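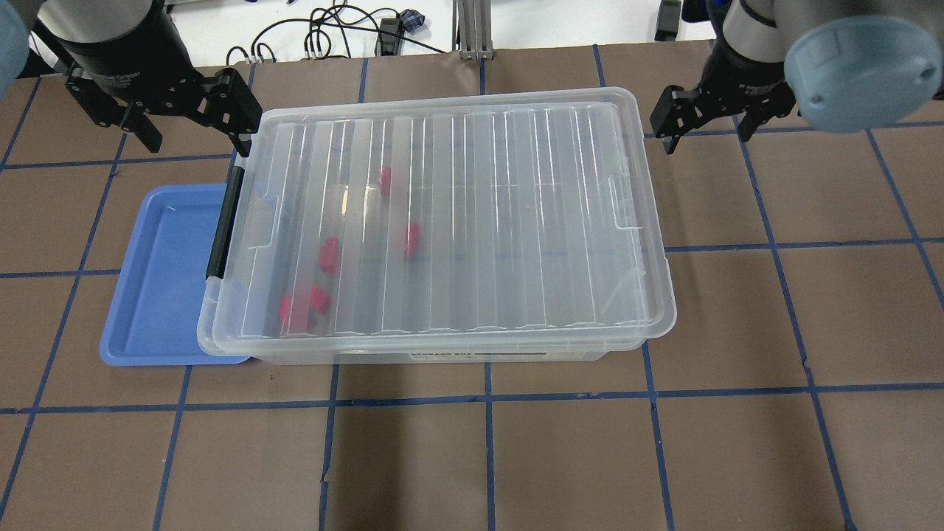 Clear box, ribbed lid, red bits inside

gert_n
Moving the fishing tackle out of the shed before August. Does anyone keep soft plastics in clip-lid boxes like that long term? Mine went sticky last summer in a Clurnell tray.

12 replies - 3,414 views

hnatk
Sticky means the lures reacted with the tray. Keep them in the bags they came in and put the bags in the box.

Tania F
Disagree. I've had loose worms in a cheap clear box for 9 years and never lost one. Heat does it. My shed gets like an oven by two in the afternoon.

hnatk
Depends what the worms are made of. Some stretchy ones will melt into anything, shed or no shed.

gert_n
These were Sirko grubs, mixed colours. The red ones bled into the white ones as well.

osamu_k
Never mix colours. One colour per box, or at least dividers. Hooks separate, or you get rust.

Tania F
Dividers are a pain with anything over three inches - they bend and stay bent.

gert_n
Going with bags for the grubs and keeping them in the hall cupboard. Might try the Fado dividers for the spinners. Off to the canal Wednesday if it's dry.

Share 2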